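Hawthorne Laundry Set, or: Can It Do the Wash Yet

Short version: no. Longer version follows, with data.

Version note, 26/04/2023: file names cleaned up, two duplicate runs removed, spelling of the folder name left wrong on purpose so old scripts keep working.

What this is

A set of 2,522 runs of a two-armed robot working on one chore, moving clothes from a basket into a front loader and shutting the door. The arms were driven by a person in 265 of them and ran on the Pokener policy in the rest. Every run has a head view and two wrist views, joint readings, gripper opening, and a one-line note from whoever was on shift. The notes are of mixed quality. Raffaele Longo writes paragraphs. Timo Vogler writes "meh".

The chore, as split up in the labels

reach_basket
grasp_item
lift_clear
load_drum
check_gasket (a sleeve over the rubber counts as a fail)
close_door

Runs start wherever the operator felt like starting, so don't assume the first label is reach_basket. The start_state field tells you where the clothes were. Trust it more than the folder name.
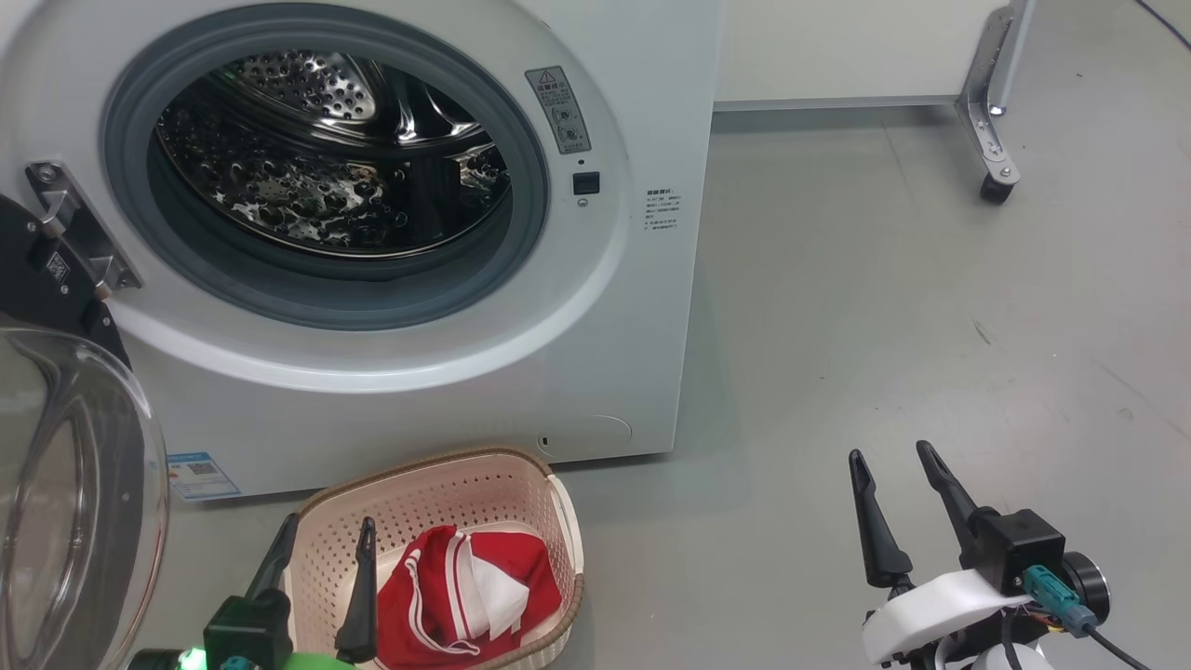 Head view. Drum empty, red garment in the basket, door open.

What goes wrong

Grasping is the part everyone asks about, and it is the part that mostly works. Cloth is forgiving. Close two fingers somewhere in a pile and something usually comes up, often with a friend attached. We label that as multi_item and count it as a success, a decision Hildegard Strobel would like it known she opposed.

Loading is worse. The policy likes to let go early, at the lip, and then back away with great confidence. Drawstrings and sleeves make it worse still.

The door is where careers end. A person nudges it shut with a hip while thinking about dinner. Our arm has no hip. It has to find the rim, get behind it, follow the arc and push hard enough for the latch. Shiny glass gives the wrist views a second set of clothes to worry about, and the depth estimates go strange near it. If you only have time for one subset, take close_door. It's the least solved and the most fun to watch with the sound off. 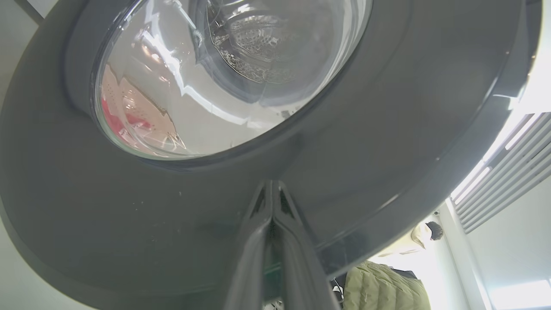

Wrist view, fingertips just below the door glass, reflections and all.

Known problems

Wrist views include people standing nearby. Don't use them to identify anyone.
Overhead light blows out corners of some wrist frames. We didn't correct for it.
Gripper opening is logged at 30 Hz and joints at 300 Hz. Resample before you complain.
Notes from November are partly in German. A translation is half done and has been for a while.
One household chore, one policy. Please don't write "general laundry ability" in your abstract.

What is not in here

Sorting, soap, picking a program, taking things out, drying, folding, and finding the other sock. When people say a robot "does laundry" they tend to mean the one step we have here, and we don't have it either.

Loading the data

Use the Garex reader, or the plain CSV export if you dislike Garex, as several of us do. Splits are by session. Making your own random split will leak and your numbers will look lovely.

Contact

Elibariki Mohamedi for labels, Aníbal Patrício for anything about the reader. Bug reports with a run ID get answered first.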